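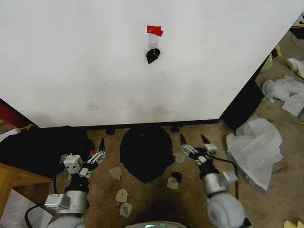 Adhesive hooks in a rented flat: yes or no?
Clelton Community Board > Renting and Moving

marrowfat_p
Moving out of a place in Stockdale in May and the inventory says "walls free of fixings, marks and residue". I have hooks in every room. Stuck on, no drilling. Has anyone got them off without a chunk of paint coming too? The deposit scheme is Kenel if that matters.

tidewrack
Pull the tab straight down, slowly, flat against the wall. If you pull it towards you, you will own a small crater.

Gusset
Hairdryer for a minute first. Did over twenty in my last place and lost paint on two, both in the bathroom, where the paint was only staying up out of politeness.

oldbiscuit
Sorry but stick-on hooks are a con. Two screws, a bit of filler when you leave, dab of white. Agents never look. Your hook falls off at three in the morning and you think you're being burgled by a dressing gown.

tidewrack
"Agents never look." Fletell charged me £42 for one filled hole. They sent a close-up of it. It was a better photo than any they used to let the flat.

oldbiscuit
Then your filling was bad.

tidewrack
My filling was lovely.

marrowfat_p
Can we go back to the hooks. Some of mine are the cheap clear sort and haven't got a tab at all.

Gusset
Ah. Dental floss, then. Saw it behind the hook, roll off the gunk with your thumb, warm soapy water for what's left. Don't use the green side of the sponge or you'll have a shiny patch for life.

pennywhistle2
White spirit works too.

Gusset
On emulsion? It does work, in that the paint leaves with the glue.

marrowfat_p
Floss has done the hallway. Mint flavoured, so the agent can't complain about the smell. Bathroom tomorrow.

oldbiscuit
Still say screws.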